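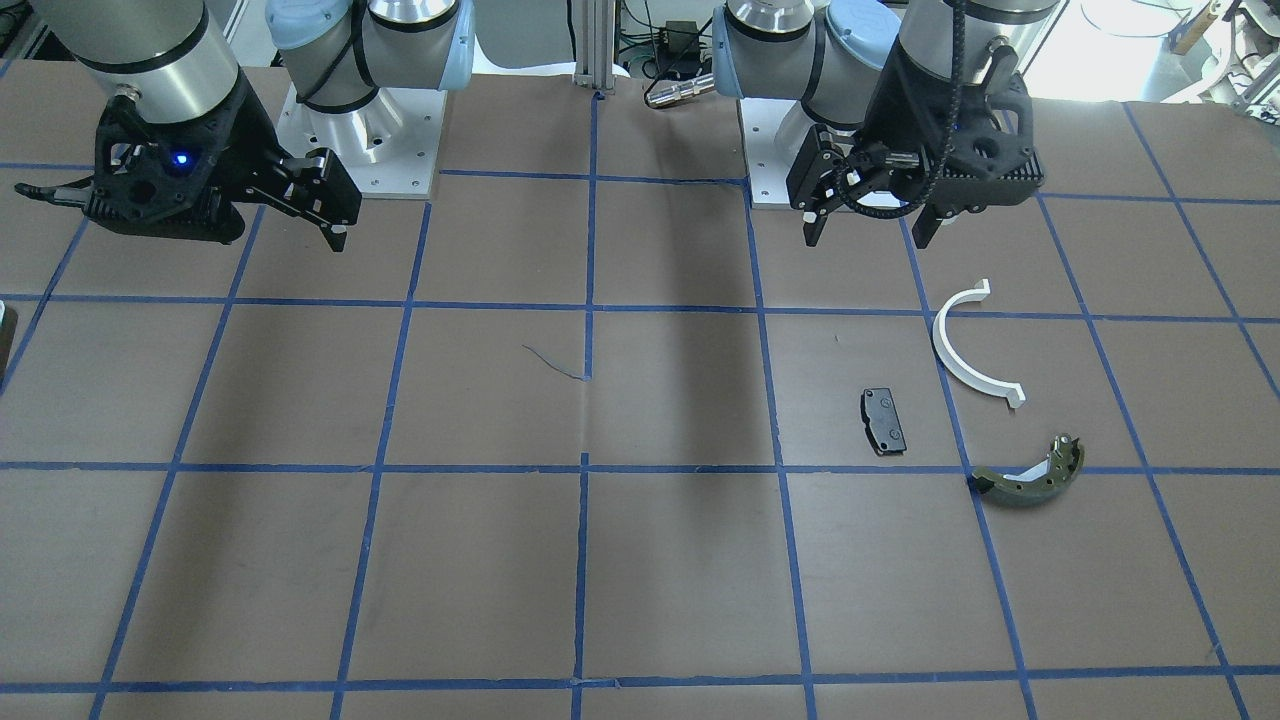 Two-arm cell with the taped grid and three demonstration parts: a white plastic arc, a brake pad and a drum brake shoe.

How to Set Up a Taped-Grid Pick Demonstration for Visitors

Last revised Dec 25, 2023

These notes cover the tabletop demonstration we run for open days at Irside. They assume a working two-arm cell, a person qualified to run it, and visitors who have not seen a robot up close. Setup takes 40 minutes. Each demonstration takes 20, including questions.

What you need

Brown paper, enough to cover the whole table
Blue painter's tape
A straightedge and a soft pencil
A few parts that differ in shape and finish
A printed copy of the grid, one per operator

1. Cover the table

Clear the tabletop and lay the paper flat. Pull it tight before fixing the edges. Small creases are acceptable. A raised fold is not, as a fingertip can catch it on a low approach. Cut the paper to fit around the mounting plates and leave the bolts exposed so they can be checked.

2. Lay the grid

Mark the line positions in pencil first. Run the long strips in one direction, press them down from the middle outward, then run the cross strips over them. The grid is for people. It lets the operator say "second row, third column" and have the audience look at the right place. It does not replace calibration, and slightly uneven lines will do no harm.

Trim torn ends with a blade and press down any overlaps. Label the rows and columns on the printed copy only. Haruna Kobori tried writing the labels on the paper itself in February, and visitors spent the session reading them.

3. Choose the parts

Brake parts work well. They are familiar to many adults, they tolerate handling, and they present three different grasp problems. A pad is flat and low, with straight sides. A shoe is curved, so the grasp point has to be chosen with some care. A plastic arc is light and tends to slide when one finger touches first.

Place the parts in separate cells or across a line, with enough clearance for open fingers. Do not stack them.

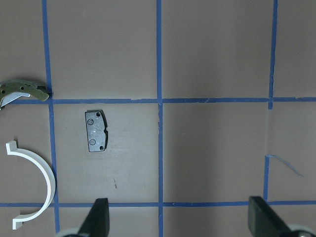 View from the wrist camera with the fingers open. The pad is inside one cell and the shoe lies across a tape crossing.

4. Check the wrist view

Bring up the wrist camera on the visitor screen before anyone enters the room. Both fingertips should show at the bottom of the picture. If only one does, check the camera mount before changing anything in software.

Compare the live view with the printed grid. Directions in the wrist view may not match directions at the table, and this is the question visitors ask most. Settle in advance which view the speaker will refer to, and keep to it. At the Fadolach visit we switched between the two and lost the audience within 4 minutes.

5. Do a slow run

Run every planned motion once at reduced speed with no parts on the table. Repeat with parts. Watch the cables at the wrist and elbow through the full range – a loop that hangs clear at the start can tighten later.

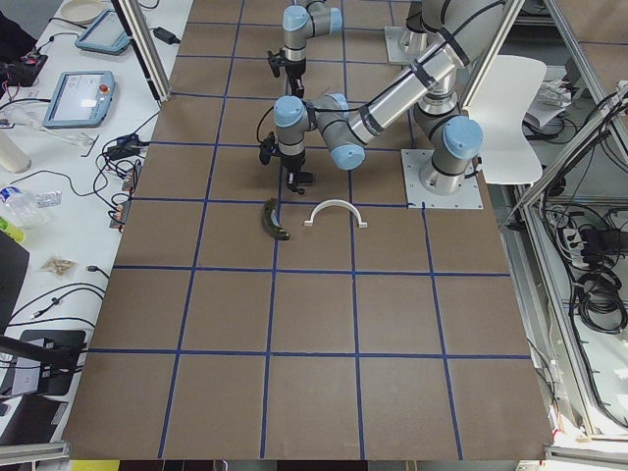 Keep the second arm parked well back while the first is working, unless the talk is about two-arm handling. Visitors follow one moving thing at a time. Hiyori Matsuda, who ran the Ikeda session, parks it before the introduction and leaves it there until the questions.

6. Run the demonstration

Seat visitors outside the marked boundary, with the operator at the pendant and a second person speaking. Use this order:

Name the part and its cell.
State which arm will move.
Move to a position over the part and stop.
Explain the approach while the arm is stationary.
Continue with the pick, then return the part to a cell chosen by a visitor.

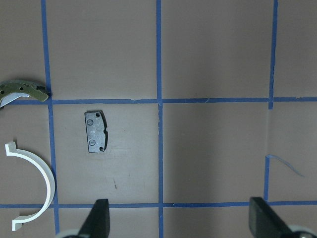
Stop the arms before anyone reaches onto the table to move a part. This applies to staff as well. After each group, look over the tape for loose slivers and lifted corners, and replace any damaged length. Patching over a bad strip builds up thickness.

If a pick fails, say so and run it again from the stop position. Do not nudge the part by hand to help. The Hasalano group got more out of a missed grasp on the arc than out of the successful ones, and asked to see the finger spacing changed.

7. Shut down

Park both arms, follow the normal stop procedure for the cell, and put the parts back in their tray. Leave the paper in place if another group is due. We change it after 50 picks, or sooner if it tears near a line.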